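Tiled tabletop

A tiled tabletop is a table surface faced with square tiles, or made to look as though it is, with lines running between the squares in a grid. You find them in kitchens, on patios, in workrooms and on the sort of folding table that comes out at Christmas and then never quite goes back. I've been writing up household surfaces for this site for 9 years and I have a real soft spot for this one (my gran had a blue one in Ladton, and I did all my homework on it, with a wobbly pen every time I crossed a join!).

Types

There are two main sorts. The first is properly tiled: separate squares stuck to a board, with grout pushed into the gaps. These are heavy, they stay cool in summer, and once they're in a room you don't move them for fun. The second is a patterned top, printed or moulded in one piece to give the same look. In between you get sheets of thin panels fixed side by side, which I rather like, although purists write to me about it.

White is the colour most people end up with. It's bright, it goes with everything, and it shows every single ring you've ever left on it.

Marks and rings

Ring marks come from the foot of a mug or glass, usually when a bit of drink has run down the side. On a glazed square they mostly wipe away. On a patterned top they can hang about as a pale brown or grey circle, and grout is worse again, as it soaks things up. I use warm water and a drop of washing-up liquid first, then a paste of bicarb if it's being stubborn, left on while I have my own cup of tea (on a coaster, I have learnt).
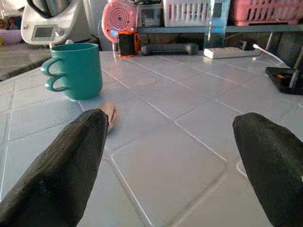 Irina Chiriac wrote in to say that I'm far too gentle about it, and that the grout on her kitchen table only came up white again once she took an old toothbrush to it every Saturday for a month. She also says sealing the grout beforehand would have saved her the lot, and I can't argue with that.

Folding tables

The grid look turns up a lot on folding tables, where real tiles would be a daft weight to carry. A light top on thin metal legs can be put up in a minute and shoved next to the big table when you need more room, and then it gathers cups and spoons and chargers like any other surface in the house.

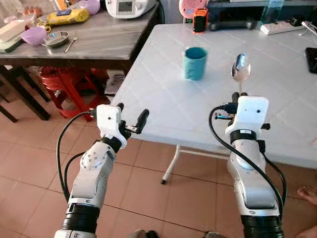
Check the feet now and then, by the way. If one loses its cap the whole table rocks, and you'll blame the floor for weeks before you look. My own is a Conik, bought second-hand in Medina, and it has had 6 replacement caps so far, all off the same market stall.

Choosing one

Run your hand over the joins before you buy. Deep grooves look lovely and catch crumbs like nobody's business, and a short glass set down half on a line will lean. Shallow ones are easier to live with if you write or roll pastry at the table. Measure it folded as well as open, particularly if it's going behind a door.

See also: Coasters; Grout; Oilcloth; Trestle tables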